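Section 4. Applying the gray wash

Read this section through once before you open the can. It covers interior walls and flat panels that have already been filled and primed as described in Section 3. For doors, shelves and anything that gets handled every day, go to Section 6.

What you need

Rillia gray wash, one 2000 ml can
Wide soft brush, clean and dry
Short-nap roller and tray
Sanding block with 100 grit paper
Lint-free cloths
Painter's tape and a drop cloth
Stirring stick, flat, long enough to reach the bottom of the can
Work lamp on a stand

Preparing the room

1. Move furniture away from the wall so that you can walk the full length of it without stepping around anything.
2. Take off the outlet covers and put the screws in a bag taped to the back of the cover. Turn the power to that wall off at the breaker first.
3. Lay the drop cloth tight against the baseboard and tape it down.
4. Tape the ceiling line and the corners. Press the edge of the tape down with a fingernail or a plastic card.
5. Sand the primed surface lightly with the 100 grit paper. You are only taking off dust nibs and roller fuzz. If you can see filler or bare board, stop and touch up with primer.
6. Wipe down with a damp cloth and let the wall dry.

CAUTION: Wear a dust mask while sanding. Keep a window open during sanding and during both coats.

Note: Turn off fan heaters and close floor vents near the wall. Moving warm air dries the wash in patches.

Mixing

7. Stir slowly from the bottom up until no pigment is left on the stick. Do not shake the can. Shaking puts air into the wash and the bubbles leave small pale rings.
8. Pour what you need for one coat into the tray and put the lid back on the can.
9. If you are using more than one can on the same wall, pour them together in a clean bucket and stir again. The batches are close but they are not identical.

Do not thin the first coat. The second may be thinned with a little clean water if it drags.

First coat

10. Start in an upper corner and roll from top to bottom in strips.
11. Overlap each strip with the one before while the edge is still wet.
12. Go over the strip once with the dry brush, straight down, hardly pressing. This takes out the roller texture.
13. Keep going to a natural break such as a corner or door frame. A stop in the middle of a wall will show.
14. Leave the coat for 40 minutes with the window open. In a cold or damp room leave it longer, until it no longer feels cool to the back of the hand.

Judging the tone

The wash has no pattern, so the finish has to be judged by how the gray moves from lighter to darker. Turn on the work lamp, set it to one side of the wall and stand back. Then look again from close up with the lamp off.
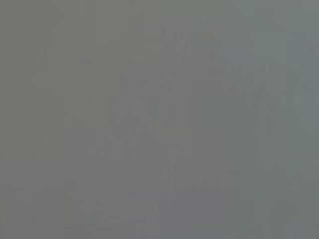 Rillia Surface Finishes – Product Guidance Team, Hovholm

Medium gray on the cool side, a few shades darker in a soft patch toward the middle and right, with faint vertical streaks. Differences this slight, with no hard border, are within the normal range for the wash and need no correction. A shift toward blue or green in one area is also normal if it fades out gradually.

What does need work is anything with an edge: a lap line, a run, a dry ridge, or a shiny spot where the brush went back over wash that had started to set.

15. Mark any such places with a small piece of tape beside them, not on them.
16. Sand lap lines and ridges with the block until you can't feel them with your fingertips.
17. Wipe off the dust. Leave the spot as it is. The second coat will cover it, and spot patching with a small brush usually makes a darker mark than the one you removed.
18. Take off the marker tape.

Note: Pencil and chalk both bleed into the wash. Use tape only.

If the streaks look too strong

Streaking after the first coat mostly comes from pressing on the brush or from a brush that was loaded with wash instead of dry. Change to a clean brush for the second coat and wipe it on a cloth after each strip. If the wall is next to a large window, apply the second coat in the evening under the lamp – low daylight along a wall makes every stroke look worse and tempts people to keep brushing.

Kerstin Dreßler in our test room suggests rolling a strip on a spare piece of primed board first. It is a good habit if you haven't used the wash before. Let the strip dry completely before you compare it with the wall. Wet wash looks nearly black in some light.

Second coat

19. Stir again, even if the can has only been standing while the first coat dried.
20. Work in the same direction as before, top to bottom, but start from the opposite corner.
21. Shift the strips half a roller width so that the overlaps do not fall in the same place.
22. Brush out once, as in step 12.
23. Pull the tape while the coat is still slightly tacky, slowly, back on itself.

CAUTION: Do not touch, wipe or lean anything on the wall overnight. The surface can feel dry long before it is hard, and finger marks at this stage cannot be polished out.

Finishing up

24. Wash the brush and roller in warm soapy water right away. Wash that has dried in the bristles will not come out.
25. Wipe the rim of the can, press the lid down all the way around and write the room and wall on the label.
26. Refit the outlet covers the next day.
27. Move furniture back with a gap behind it, and leave the gap for the first week.

Keep any leftover wash for repairs, stored indoors and out of frost. Leftover wash from one room should not be used to finish another wall.

Cleaning

Dust with a dry cloth, top to bottom. For marks, use a damp cloth with no cleaner on it and dab. Rubbing brings up a shine that stays. If a mark won't come off, see Section 7, Sealing and repairs.

Questions about batches and color go to Rosemarie Ackermann. Have the number from the bottom of the can ready.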